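Encyclopedia > Household > Kitchen > Cold storage > Refrigerator door shelf

We use cookies to remember your settings and to count visits. By staying on this site you accept our cookie policy.

Refrigerator door shelf

A refrigerator door shelf, also called a door bin or door rack, is a shallow tray fixed to the inner side of a refrigerator door. It is used mainly for drinks, sauces and other items in bottles, cans and jars.

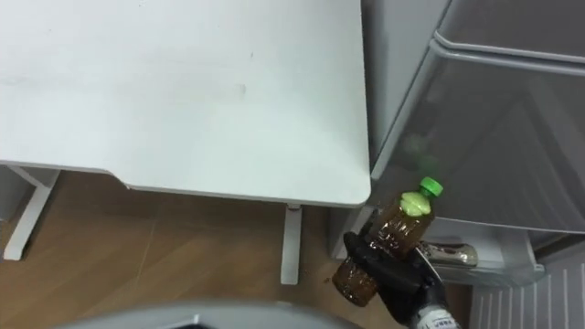
Open refrigerator with a can lying in a clear door shelf; an amber bottle is held close by.

Description

Most door shelves have a flat floor, two short ends and a raised front wall that keeps the contents from falling when the door is swung. Clear plastic is the usual material in recent models, and wire was common in older ones. The shelf hangs on molded lugs in the door liner and can normally be lifted out for washing. Many doors have several pairs of lugs, so that the shelves can be set at different heights.

The lowest shelf is usually the deepest and is meant for tall bottles. In small refrigerators, such as those placed beside a desk or in a dorm room, the door may have only one or two shelves, and bottles that do not fit upright are laid down in the main compartment.

Temperature

The door is the warmest part of most refrigerators, as it meets room air each time it is opened. Ketchup, mustard, pickles, soda and beer keep well there. Fresh milk, eggs and raw meat are better kept on an inner shelf or in a drawer.

Cans and bottles

Cans may stand or lie in a door shelf. A can on its side takes up more length and may roll when the door is moved, so a divider or clip is sometimes fitted. Bottles with a screw cap can be laid flat if the cap is tight. Bottles with a cork or pour spout should stand.

Amber bottles are widely used for beer and for some juices and syrups. The brown tint blocks part of the light that can spoil the taste of the contents. It makes no difference to how fast a drink cools.

Load and wear

Makers set a weight limit for each shelf. The Welley 142, a compact model sold from August 2016, was rated for 3 kilograms on its lower shelf, and the larger Bergate for 9. Too much weight can crack the lugs or make the door sag, which leaves a gap at the seal. Replacement shelves are sold by model number, and shelves from different makers rarely fit each other.

Cleaning

Shelves are washed by hand in warm water with dish soap. Cold plastic should reach room temperature first, as hot water may crack it.

See also: Crisper drawer; Door seal; Compact refrigerator

Last edited Oct 9, 2019

Comments (3)

Man-sik Wi
The lugs on my Bergate broke with far less than 9 kg on the shelf. I think slamming the door did it. Maybe add that.

Grabowska
Can somebody add where the model number is? Mine was on a sticker behind the bottom drawer and it took me ages to find.

Astthorpe
I keep milk in the door and it lasts fine, but there are only two of us and we don't open it much.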